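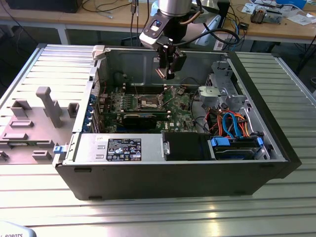
Mikier Home Steam Distiller
Section 6: Distilling lavender and other soft herbs

Read Section 2 before the first run. Use fresh or partly dried flower heads and remove thick stems.

1. Fill the boiler with distilled water up to the lower line.
2. Set the steam plate in place and load the herbs. Do not press them down.
3. Fit the lid and close all 8 clips.
4. Attach the condenser hose and turn on the cold water.
5. Place the glass separator under the outlet.
6. Set the heat to Medium. When the first drops appear, turn it to Low and run for 45 minutes.
7. Turn off the heat. Leave the cold water running until the outlet stops dripping.
8. Let the separator stand, then drain the water layer through the tap and collect the oil in a dark bottle.

Note: Yields are small. Rose and lemon balm may give only a film of oil.

CAUTION: Never let the boiler run dry. Do not open the lid while the unit is hot.

CAUTION: Undiluted oil can irritate skin. Keep it away from children and pets.

To clean the condenser, see Section 7.

Mikier parts and service: Manolakis Supply, 2114 Wornow Road, Wivunton | © Mikier | Back to top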